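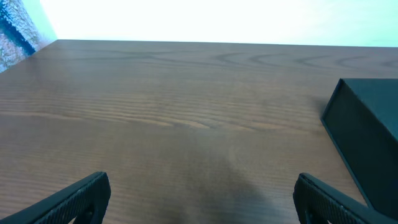
Laveck is a log of small snack boxes: what went in, in what order, and what had to come out again before the lid would shut. It has 1187 rows, one per item per attempt, which is a great deal of paperwork for candy. Everything gets laid out on the brown wooden table first, the one with the wavy grain and the nested arches near the far edge, and a row begins when an item leaves the wood. The stripes run side to side and make a decent guide for lining up packages, provided you don't look at them for too long.

## What's in here

```
laveck/
 items.csv the snacks and their types
 packing.csv one row per item per attempt
 boxes.csv the boxes and their nicknames
 notes.md complaints
```

`packing.csv` has 7 columns:

| column | what it holds |
|---|---|
| `attempt` | attempt ID, counted up from the start |
| `box` | nickname from `boxes.csv` |
| `item` | item ID from `items.csv` |
| `slot` | left, right, top, or wedged |
| `facing` | printed side up, down, or sideways |
| `moved` | whether the item was shifted after it went in |
| `lid` | flat, proud, or hopeless |

"Proud" is a carpentry word for something that sticks up when it shouldn't. I considered "slightly open," but the lid always looks rather pleased with itself.

## Item types

Types go by shape and packaging, with flavor left out entirely. A bag of chips and a bag of something virtuous behave the same way under a lid.

- `bar`: flat, wrapped, crimped at the ends
- `roll`: a tube of cookies or similar, wants to wander
- `bag`: crinkled, full of air, resents corners
- `box`: small and hard, mints mostly
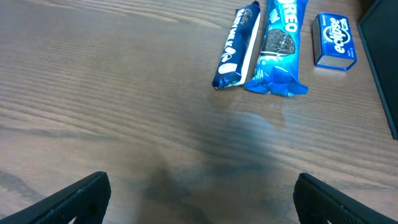

The types were chosen before the first box was packed and have needed only one repair. Early rows filed short rolls under `bar`, which made bars look far more troublesome than they are. Those rows were fixed in the Trornisance release. If you have an older copy, throw it out and blame me.

## Recording order

Order matters more than I wanted it to. The house method, known as the Bielecka order for reasons lost in `notes.md`, goes like this:

1. Stand the lid up behind the box.
2. Put in the roll, along a wall.
3. Put in any bars, flat.
4. Lay the bag over whatever is left.
5. Find the mints you forgot.
6. Try the lid.

Step five is in the list in good faith. The mints have their own value in `slot`, and it is "wedged."
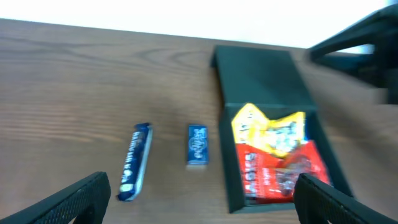
Bars get an ID when they are laid out, and the ID stays with them until the attempt ends. Position on the table isn't recorded, which has annoyed at least one person with a ruler. A long bar in a dark wrapper may be lying at a slant, with a smaller one upright to its right and a strip of bare wood between them, and `packing.csv` will ignore the whole arrangement. What it keeps is the slot each one ended up in. Anyone who wants to study how people scatter candy across a table before tidying it will need a different dataset, and I'd like to read it.

## Known problems

- `facing` is unreliable for rolls. A roll has as many sides as you're willing to argue about.
- `moved` doesn't say how far. A nudge and a full eviction look the same.
- Some bags were reused until they were noticeably flatter. They fit better in later rows, and you shouldn't credit the packer.
- The box nicknamed Fudham has a stiff lid and accounts for most of the "hopeless" values. Leave it out if you want cheerful averages – I did, once, and felt bad.
- There are 12 attempts with no `lid` value. They ended early and I'm not guessing.
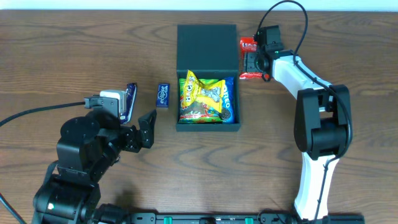 **Can I add snacks that aren't in `items.csv`?**

Add them at the end with a fresh ID and pick one of the existing types. If nothing fits, open an issue before inventing a fifth type. Cans have been discussed twice and turned down both times, mainly on the grounds that a can will close no lid in this collection.

## Good uses, less good uses

It works for comparing packing orders, for practicing joins on a table small enough to read, and for settling whether the bag goes in first (it doesn't). It's a poor source on what people like to eat. The same packages went in and out for the entire log, and liking never came into it.

## Versions

- `2`: Trornisance. Short rolls refiled, nicknames moved into `boxes.csv`, typo in "hopeless" corrected.
- Before that: please don't.

The next release will split `moved` into nudged and removed. Send corrections as a diff against `packing.csv`, sorted by `attempt`, and leave the blank `lid` cells blank.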